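건강관리 앱·기기 > 문의 및 해결 기록 > 동기화/알림

제목: Jilik 주간 계획표에서 걸음 수가 안 맞고 약 알림이 두 번씩 울려요 (해결 과정 계속 추가 중)

12/11/22 작성, 댓글 3 · 공유 0

안녕하세요, Jilik 앱으로 주간 건강 계획을 짜서 쓰고 있는 사람이에요. 손목에는 Aryee 밴드를 차고, 체중은 Rumach 체중계로 재고 있고요. 원래는 종이 다이어리에 다 적다가 올가을에 앱으로 갈아탔는데, 지난주부터 숫자가 이상해져서 글 남깁니다. 고객센터에도 같은 내용으로 접수했고 담당자는 Cecilia Addo 님이세요. 답변 받은 것까지 여기에 같이 적어 둘게요. 저 같은 분이 또 계실 것 같아서요!

■ 증상

하나, 걸음 수. 저녁 먹고 동네 한 바퀴 돌고 들어와서 밴드를 보면 1,358인데 앱 계획표에는 895로 찍혀요. 처음엔 동기화가 늦나 보다 하고 씻고 나와서 다시 봤는데 그대로더라고요. 자고 일어나도 그대로... 목표 달성 표시도 안 뜨고, 앱에서는 자꾸 '조금만 더 걸어 볼까요?' 이러는데 은근히 약이 오릅니다 ㅠㅠ

둘, 약 알림. 아침에 혈압약을 먹는데 알림이 한 번 울리고, 끄고 나면 잠시 뒤에 똑같은 게 또 울려요. 이건 좀 무서운 게, 정신없는 아침에는 '어 내가 아직 안 먹었나?' 싶어진단 말이죠. 다행히 요일 약통을 같이 써서 두 번 먹은 적은 없어요. 이것부터 고쳐 주셨으면 좋겠다고 접수할 때도 맨 위에 적었습니다.

셋, 물 마시기. 컵 단위로 넣으면 합계가 안 맞아요. 컵 용량을 바꾼 뒤부터 그런 것 같은데 이건 급하지 않아서 나중에 봐도 됩니다.

■ 접수 전에 혼자 해 본 것들

앱 껐다 켜기, 폰 껐다 켜기, 밴드 충전기에 꽂았다 빼기. 다 했어요. 블루투스 연결도 지웠다가 다시 잡았고요. 밴드 착용 위치도 왼쪽에서 오른쪽으로 바꿔 봤는데 차이 없었습니다. 앱 삭제는 아직 안 했어요. 두 달 치 식단 메모가 들어 있어서 겁나더라고요. 혹시 백업이 자동으로 되는지 아시는 분?

계획표 화면은 '이번 주'랑 '다음 주'로 나뉘어 있는데, 이번 주만 이상하고 다음 주는 멀쩡해 보여요. 근데 다음 주야 아직 숫자가 안 들어갔으니 당연한 건가 싶기도 하고요.
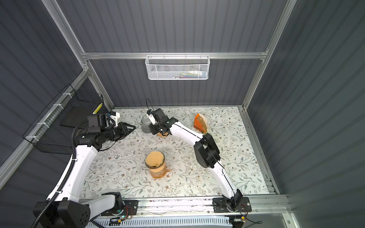

꽃무늬 작업대와 로봇 팔 두 대

■ 첫 답변 (Cecilia Addo 님)

생각보다 빨리 왔어요. 요약하면 이렇습니다.

- 설정 > 데이터 출처로 들어가서 걸음 수 출처가 몇 개 켜져 있는지 확인해 달라
- 폰 자체 걸음 수와 밴드 걸음 수가 같이 켜져 있으면 화면 캡처를 보내 달라
- 약 알림은 '계획표 알림'과 '복약 알림' 메뉴에 각각 등록되어 있는지 봐 달라
- 앱 삭제는 일단 하지 말아 달라

들어가 보니까 세상에, 출처가 세 개나 켜져 있었어요. 폰, 밴드, 그리고 Bundirach 걷기 모임 앱이요. Bundirach는 봄에 잠깐 깔았다가 모임에 한 번 나가고 안 쓰던 건데 연결이 그대로 살아 있었네요. 우선순위도 폰이 제일 위였고요. 제가 산책할 때 폰을 집에 두고 나가는 날이 많거든요. 전화 안 받으려고 ㅎㅎ 그러니까 앱은 폰이 집 안에서 굴러다니며 센 숫자를 믿고 있었던 셈이에요.

■ 조치 하나: 출처 정리

Bundirach 연결을 해제하고, 밴드를 맨 위로 올리고, 폰은 껐습니다. 그리고 계획표 오른쪽 위 점 세 개를 눌러서 '이번 주 다시 계산'을 했어요. 한참 돌더니 걸음 수가 밴드랑 똑같아졌습니다. 와! 목표 달성 표시도 뒤늦게 뜨더라고요.

다만 지난주 것은 안 바뀌었어요. 다시 여쭤봤더니 이미 마감된 주는 재계산 대상이 아니고, 직접 수정은 된다고 하셨어요. 하루씩 눌러서 고쳐야 하는데 저는 그냥 두기로 했습니다. 지난주는 비도 와서 별로 안 걸었고, 어차피 앞으로 걸을 게 중요하죠 뭐.

■ 조치 둘: 약 알림

역시 두 군데에 등록되어 있었어요. 처음 앱 깔 때 안내 따라가면서 복약 메뉴에 한 번 넣고, 나중에 아침 루틴을 짜면서 계획표에 '약 먹기'를 또 넣었더라고요. 제 잘못이긴 한데, 앱에서 같은 시간에 같은 이름이 있으면 한 번 물어봐 주면 안 될까요? Cecilia 님이 개선 요청으로 올려 주신다고 했습니다.

계획표 쪽을 지우고 복약 메뉴만 남겼어요. 복약 메뉴 쪽은 '먹었어요'를 누르면 시간이 기록으로 남아서 이쪽이 낫대요. 병원 갈 때 보여 드리기도 좋고요. 다음 날 아침에는 한 번만 울렸습니다. 그다음 날도 한 번. 이제 아침이 조용해요.

그런데 지우는 과정에서 제가 '이 항목만 삭제'를 눌러야 하는데 '이후 반복 모두 삭제'를 눌러 버려서, 같은 묶음에 있던 아침 스트레칭까지 통째로 날아갔어요. 묶음으로 만들어 두신 분들은 조심하세요! 되돌리기 버튼이 잠깐 떴다가 사라지는데 저는 안경 찾다가 놓쳤습니다.

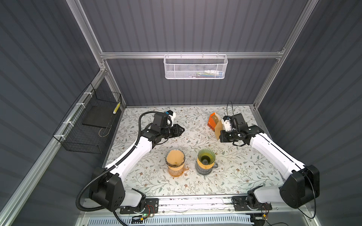

그래서 스트레칭은 처음부터 다시 넣었어요. 이왕 다시 짜는 김에 시간도 좀 바꿨습니다. 예전에는 일어나자마자로 해 놨었는데 그때는 몸이 너무 뻣뻣해서 거의 못 지켰거든요. 지금은 아침 먹고 설거지 끝낸 다음으로 옮겼어요. 계획표에서 '시간' 말고 '이후에'를 고르면 앞 항목을 완료했을 때 알림이 오게 할 수 있더라고요. 이 기능 이제야 알았네요. 설거지를 항목으로 넣어야 하는 게 좀 웃기긴 한데, 체크하는 재미는 있어요.

■ 조치 셋: 물 마시기 합계

이건 결국 설정 문제 반, 버그 반이었어요. 컵 용량을 바꾸면 그날 이미 넣은 컵까지 새 용량으로 다시 계산이 된대요. 그래서 오전에 작은 컵으로 마신 것도 전부 큰 컵이 되어서, 저는 점심때 벌써 1,000ml 넘게 마신 사람이 되어 있었습니다. 어쩐지 목이 마른데 앱은 잘했다고 칭찬을 하더라니...

Cecilia 님 말씀으로는 개발팀에서도 알고 있는 문제고 다음 업데이트에 들어갈 예정이래요. 날짜는 확답을 못 주신다고 했고요. 그때까지는 컵 용량을 하루 중간에 바꾸지 말고 자기 전에 바꾸면 된다고 합니다. 저는 그냥 집에서 쓰는 컵을 하나로 통일했어요. 제일 쉬운 방법 ㅎㅎ

■ 아직 안 풀린 것

Rumach 체중계 값이 하루 늦게 들어와요. 아침에 재면 그다음 날 계획표에 찍힙니다. 시간대 설정은 폰이랑 앱 둘 다 서울로 되어 있고, 체중계 쪽은 설정 화면을 못 찾겠어요. 체중계 전용 앱을 따로 깔아야 보이는 건지? Rumach 쓰시는 분 계시면 댓글 부탁드려요. 큰 문제는 아닌데 주간 그래프가 하루씩 밀려 있으니까 식단 메모랑 맞춰 볼 때 헷갈려요. 회식한 날 몸무게가 줄어 있고 막 그래요.

이것도 추가로 접수했고, 티켓은 '처리 중' 상태입니다.

■ 댓글

Afia Zakaria: 저도 약 알림 두 번 울려서 들어왔어요! 복약 메뉴랑 계획표 둘 다 있더라고요. 지우니까 바로 해결됐습니다. 체중계는 Rumach 앱을 깔아서 '측정 후 바로 전송'을 켜 보세요. 저는 그게 꺼져 있어서 새벽에 한꺼번에 넘어왔었어요.

작성자: 헉 감사해요, 저녁에 해 볼게요. 그리고 백업은 혹시 어떻게 하고 계세요?

Afia Zakaria: 내 정보 > 기록 내보내기로 가끔 파일로 받아 놔요. 식단 메모도 같이 들어가는데 사진은 빠지니까 그건 따로 챙기셔야 해요.

■ 추가

Afia 님 말씀대로 체중계 앱을 깔아 보니 바로 전송이 꺼져 있었어요. 켜고 다시 올라가 봤더니 오늘 날짜로 들어왔습니다! 저녁 먹고 잰 거라 숫자는 별로 마음에 안 들지만요. 내일 아침 것까지 제대로 들어오면 Cecilia 님께 말씀드리고 티켓 닫을게요. 기록 내보내기도 방금 해 뒀습니다.

태그: 걸음수오류, 복약알림, 주간계획표, 체중계연동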